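Canvass diary, Drummond ward, election night 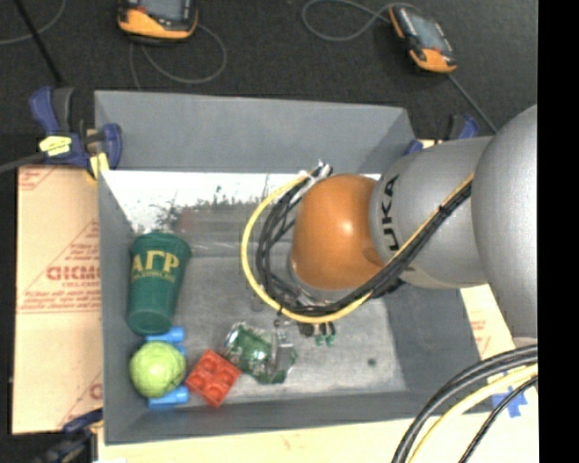 HONHOLM, 04/11/2025. Polls closed at 8. First returns posted at 8:40, absentees included. Langlois 1,849, Papadakis 1,608. Six provisional ballots outstanding, which can't change the order.

Turnout in the two Nendstead precincts ran behind our January model. The south precinct matched it. I had Papadakis stronger among early voters and will need to redo that weighting.

Kenna Strachan filed the precinct sheets at 9:15. One had the columns transposed; corrected and initialed. Papadakis conceded by phone at 9:30.

Certification is next. Iona has the recount statute marked in case anyone asks. Door lists go back to Jessie tomorrow.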